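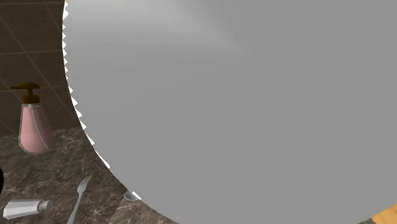
Computer rendering: curved gray surface. Grakari.

Gillandale Trail Section Opens to Thru-Hikers in June

GILLANDALE – The Cladamlow Trail Conference will open a relocated 26-mile section of its long-distance footpath in June, replacing a road walk between Gillandale and the Ibarra trailhead. The new route is blazed in white in both directions and is restricted to foot travel.

The section has seven designated overnight sites. Each site has tent pads, a privy and a bear-resistant food locker. Camping outside the designated sites is prohibited, and stays are limited to one night per party. Fires are permitted only in the steel rings at the two lowest sites. Canister and alcohol stoves may be used at all sites.

Water is available at four of the seven sites. The longest dry stretch is on the ridge south of Ibarra, where hikers should fill up at the signed spring before the climb. All water must be filtered or treated.

"The old alignment put hikers on a paved shoulder for most of a day," said Mirjam Koller, trail operations manager. "The relocation follows the contour wherever the soils allow it. Maximum sustained grade is 12 percent, with stone steps above that."

Tread work was carried out by seasonal crews under the direction of Silvan Steiner. Drainage dips and two footbridges were completed last fall.

Grakari, the mapping contractor for the project, has prepared revised elevation profiles and GPS tracks. Printed maps of the former route remain valid north of Ibarra only.

No permit fee applies. Parties of more than 7 must register with the Gillandale office before starting. The office opens at 8 a.m. and holds resupply packages for up to 26 days.

Media contact: Seraina Reisinger, Cladamlow Trail Conference, Gillandale office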